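Ticket: Shared label printer drops every second job
Site: Weltley office, ground floor
Opened by: Leanne Tindall
Assigned to: Rok Babić
Status: Closed 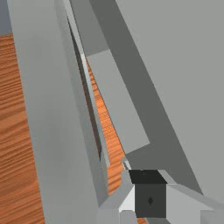 Reported problem
When a batch of shipping labels is sent from the order screen, only odd-numbered labels come out. The missing ones show as "completed" in the queue. Single labels print fine. The problem started after the office router was replaced.

Leanne Tindall, Wednesday, 9:10
A batch of 100 gave me 50 labels. I reprinted the missing ones one at a time to get the morning orders out. Same result from my computer and from Ayanda's.

Rok Babić, 9:45
Please print a configuration label from the printer menu and send me the IP address on it. Also let me know if anyone has changed the label size.

Leanne Tindall, 10:05
Address ends in .34. Label size has not been changed. We did start a new roll on Monday but it is the same stock as before.

Rok Babić, 10:30
The print server has two entries for this printer, one at .34 and one at .21, which was the old address. They are set up as a pool, so jobs are handed out to each in turn. Anything sent to .21 goes nowhere. Still need to find out why it gets marked completed.

Removed .21 from the pool. Cleared the queue. Please try a short batch.

Ayanda Kruger, 11:20
Sent 10, got 10. Then sent 40 and it stopped at 26 with a red light. The screen says "media out" but the roll is not empty.

Rok Babić, 11:35
Separate issue. Open the lid, check that the labels run under the sensor, and run calibration from the menu. It should feed a few blanks and stop at a gap.

Ayanda Kruger, 12:15
The roll was sitting too far to the left. Moved the guides in and calibrated. It fed three blanks and the light went green. The other 14 printed.

Rok Babić, 13:00
The old address now belongs to the stockroom scanner dock, which accepts the connection and throws the data away. That explains the "completed" status. I have reserved .34 for the printer on the new router so it will not move again.

Leanne Tindall, 15:40
Ran the full afternoon batch, 100 labels, all printed and in order. OK to close.

Rok Babić, 15:50
Closing. The Stondthorpe office gets the same router in August and its printer is pooled the same way. Opened a new ticket for that and copied in Nazanin Zamani.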